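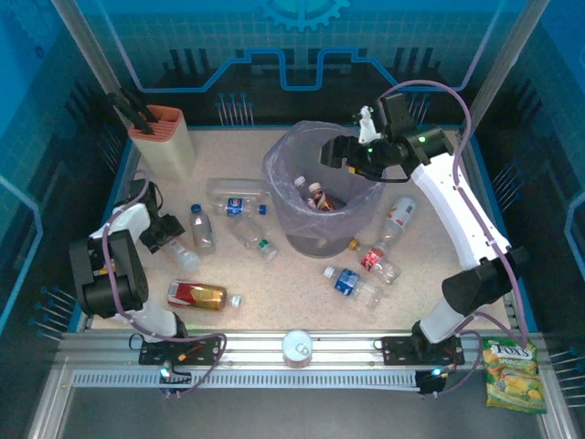
Search the notebook Search Go

September 3, 2019

Bottle cell, bin clearing task. Long day, good day, and I finally caught the right arm dropping out while I was standing next to it!

Background for anyone who skipped the last few pages: since April the right arm has been faulting at random in the middle of a run. Controller throws a "joint comms lost", the arm holds position, the left one carries on by itself for a moment and then stops too. Restart clears it. Could be twice in a morning, could be not at all. We blamed the Trasix controller, swapped it with the spare from the Olholm bench, and got the same fault on the new one. So it was never the controller. Sorry, Trasix.

Today I ran the clearing program over and over, lots of 300 picks, bottles into the bin, tip them out, scatter, go again. First lot clean. Second lot faulted at pick 36, with the arm reaching far out over the bin and the wrist rolled all the way round to get at a bottle lying flat. I put that same pose in by hand and rolled the wrist back and forth. It faulted 3 times in 16 tries. Beautiful. I have never been so happy to see a red line in a log.

Then I did the thing we should have done in April and put a meter across the gripper cable while moving it. Purple cable, top of gripper, along the upper link and down to the base. One core goes open when the loop by the gripper gets pulled tight. Stripped the jacket back at that spot and the copper is broken clean through, insulation still whole, so it looks perfect from outside and the ends touch again as soon as the arm relaxes. Lovely little fault, really.

Why the whole arm drops and not only the gripper: the Vahidi adapter shares its comms line with the joints. Lose the gripper, lose everything. Good to know, and a bit worrying for the Stolton cell, which is wired the same way.

What I did:
- new cable on the right arm, longer loop at the wrist
- moved the first tie further down the link so the bend is spread out
- limited wrist roll in the program until we trust it
- re-ran the bad pose, no faults so far, then a full lot of 300, clean

Safety note, please read. After the fault the gripper stays closed on whatever it has. Do NOT reach in and pull the bottle out. Hit stop first, lock out, then open the fingers by hand. I nearly forgot this myself out of excitement.

Still to do: check the left arm's cable with the meter, same pose. Order spares. Old cable is in the drawer with a tag on it, have a feel of the broken spot, it's great.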